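July, after supper

Slept till nine, bliss! Jamila Howlader called while I was still in my robe and we talked for ages about the choir trip (she wants the 29 bus, I want to drive, so we'll be arguing till August). Then I finally finished my letter to Tuulikki, all 68 lines of it, and walked it down to the mailbox in that awful heat.

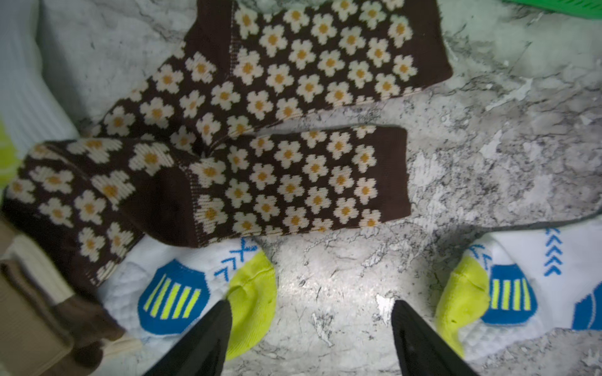
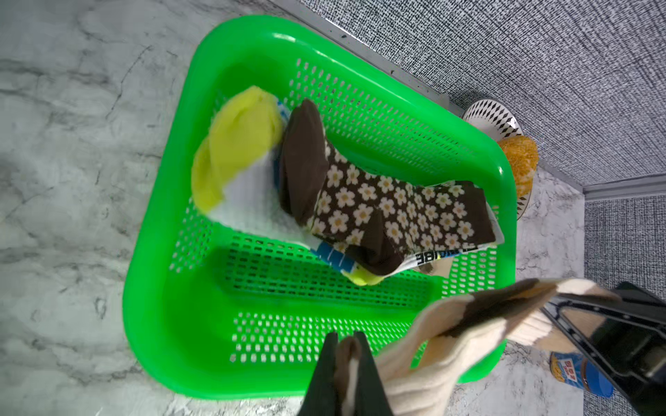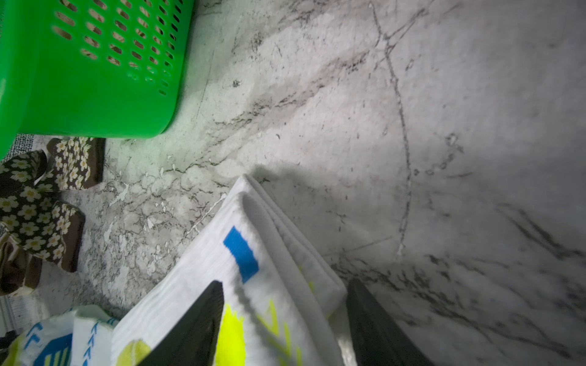
Daisy socks in the first one, green basket in the other two.

Peach pie for supper, a bit runny but I had two slices anyway. Still can't get the alto part in the second song, so I'm going to hum it in the tub and then bed.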